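Home | News | Tour Diary | Minutes | Forum | Contact

Perkora Fan Club, Hinside Branch
Minutes of the summer meeting, 10 August 2021, upstairs room

Typed up by me, your branch secretary, from two pages of scribble and a beer mat, so shout if I've got anything wrong. It was a good turnout, apologies were read out (mostly holidays, one wisdom tooth) and we got going ten minutes late while everybody argued over the fan.

1. Last minutes

Agreed, with one change. I'd written that the Zonwood show was the last one with the old drummer and it was the last but one. I was there as well, so I've got no excuse! Corrected on the website copy.

2. The reunion rumour

This took up most of the evening, as you'd expect. For those who've been living under a rock, the breakfast show on Baran FM said last week that Perkora are getting back together for a run of dates in October, all of the original line-up except the keyboard player. The next day the keyboard player's management put out a statement saying they knew nothing about any dates, with or without anybody. And the band's own page has just put up a picture of a kettle. Make of that what you will. (We spent a good quarter of an hour on the kettle.)

I said I thought it was true, and I still do. You don't pay to get your old web address back unless you've got something to sell. The other side of the table said we'd heard all this in the year of the box set and it came to nothing, which is fair. A show of hands had believers just ahead.

It was agreed that the branch won't put anything on the front page saying the tour is definite until tickets are on sale or the band say so themselves. The forum can carry on as it likes. I'm to write to the management and ask nicely.

3. Would we go without the keyboards?

Feelings ran high. One member said it wouldn't be Perkora and she'd sooner stay in and play the records. Another said he'd go and see the bass player on his own in a car park. I'm somewhere in the middle, if you want to know. Half the second album is keyboards and I can't picture the slow one without that opening, but I also know I'd be on the coach before the engine was running. No vote taken, as it would only have upset people.

4. Coach

If there is a Zonwood date we'd like to run a coach from Hinside again. The firm we used last time has a 50 seater and will pencil us in with no deposit until the end of the month. Paid-up members get first go, then friends and family. Please don't send me money yet! I had three envelopes pushed into my hand on the stairs and I've had to give them all back.

Pick-up would be outside the library again and not the garage, after what happened with the car wash.

5. Money

We have £164 in the account after paying for the room and the website. The last of the badges have gone. There was talk of ordering 1000 more with the old logo on, and I'm afraid I said a rather rude word. We'll get a price for a much smaller batch and look at it next time.

6. The fanzine

The new issue is nearly there. We've got the long piece on the demo tapes, the crossword, and a lovely letter from a reader who saw them in 2000 at the Baran Corn Hall and still has the setlist. Still short of a centre spread, so please dig out your old photos. Scans are best, and I promise I'll look after originals. 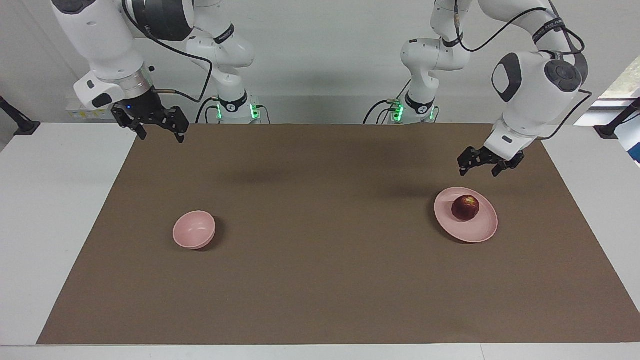
The two white arms, with the brown mat on the table.

7. Any other business

The quiz is back on. Please, no more than one round on B-sides, some people bring their partners.

Somebody left a grey scarf at the spring meeting and I've still got it in the hall cupboard.

A member asked if we could play the live album during the break and not before the meeting, as it makes it hard to hear the apologies. Agreed, a bit sadly.

8. Next meeting

Same room, in October, date to be fixed once we know whether we'll all be on a coach that week. Meeting closed when the bar called up to us.

Comments (4)

kettlewatcher: It's the same kettle as on the inside sleeve of the first album. I've checked. They're coming back.

Side Two Track Four: Put me down for the coach please, and one for my sister. No envelope, I promise.

northstand_nell: No keyboards, no Perkora. Sorry but there it is.

hinsidelad: I think the scarf's mine, has it got a hole in one end?

Perkora Fan Club, Hinside Branch. Run by fans and not connected with the band or its management. Contact the secretary | Back to top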